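Já existe robô que pendure roupa no cabide?

mamaedegemeos
Gente, pergunta séria: alguma máquina já dá conta de pendurar roupa? Lavo 3 cestos por semana e o que me mata é o cabide. Vi que a Quiambao e a Hadlow andam prometendo coisa pra casa – é papo de vendedor?

Gutberg
Pra casa, ainda não compraria. Acompanho o assunto faz tempo e camisa é um pesadelo pra máquina: é mole, embola, cada vez cai de um jeito! Dois braços ajudam bastante, um cuida do cabide e o outro do pano.

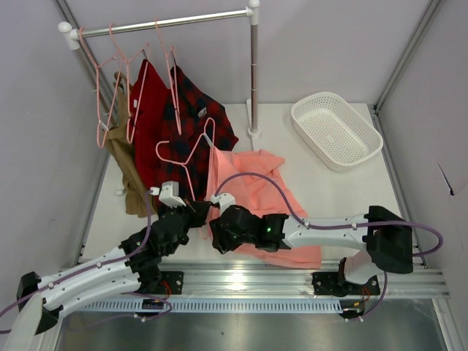
Dois braços, um cabide rosa e uma peça ainda amassada no chão.

Mesmo assim, pegar a peça é uma coisa, acertar os ombros é outra. Eu esperaria uns anos.

nirninlow_sp
Meu cunhado viu uma demonstração e diz que levou 2 minutos por camisa. Eu penduro 27 nesse tempo kkkk

tiadolar
compra secadora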